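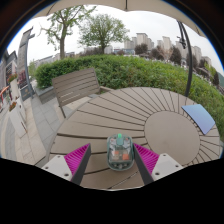
Clurnus moves returns sorting to hand-held grippers ahead of robot cell

Clurnus, which checks and resells used computer accessories, has changed the way its returns team works at the Clatberg site. Since September, staff on the early shift have spent part of each day picking up returned items with hand-held two-finger grippers instead of with their hands. The recorded movements are used to train the control software for a sorting cell supplied by Kragh.

The cell is due to take over the first stage of sorting, in which mice, keyboards, headsets and cables are lifted from mixed crates and placed on the correct belt. Testing, cleaning and grading will stay with the staff.

The site handles up to 3,000 returned items a week. Mice are the largest group and also one of the harder ones for a machine. Shells differ in height and curvature, and transparent models give poor depth readings with the sensors fitted to the cell. Kragh asked for extra recordings of such models on different surfaces and in different light, outdoors as well as at the sorting benches. Slatted tabletops are on the list of surfaces because the dark grooves between the slats can be mistaken for the outline of an object.

The grippers use ribbed soft fingers that bend around the item when closed. An earlier version with flat rigid jaws was dropped after it left marks on glossy shells. The fingers are changed when the inner edge shows wear, and each change is entered in the shift log along with the number of the gripper.

Of the 18 people in the returns team, 15 have completed the training for the work. It takes one morning and covers grip position, approach speed and what to do with a failed pick. Failed picks are kept and labelled. The operator does not repeat the movement until the item has been put back in a new position.

Ásdís Thoroddsen, who leads the returns team, said the main change so far was in pace. "You work more slowly with the gripper than by hand, and the targets had to be altered to allow for that. We took recording time out of the hourly count altogether. Before we did that, people were rushing the approach and the recordings were no use."

Sessions are limited to 40 minutes, followed by a change of task. The limit was set after operators reported tired wrists during the trial period. A lighter handle is being tested on one bench, and a support strap is available on request.

Job descriptions have been revised as well. The grade formerly called sorter is now sorter and recorder, with a small supplement for hours spent on recording. Once the cell is running, two posts per shift will move from the crates to the cell, where the work consists of clearing jams, handling rejected items and checking labels. The remaining sorters will transfer to testing. Clurnus says no posts will be cut during the first year of operation. Arrangements after that are still under discussion with staff representatives.

Brynhildur Lykkegaard, who is responsible for the installation at Kragh, said the first software version had been trained on 1,579 accepted picks from Clatberg. Cables are not included in that version and will continue to be sorted by hand.

The cell will first run beside the manual line on the early shift only, from 6 am to 10 am, with an operator at the stop control. A second site, Tirner, will keep its present manual line until the results from Clatberg have been reviewed.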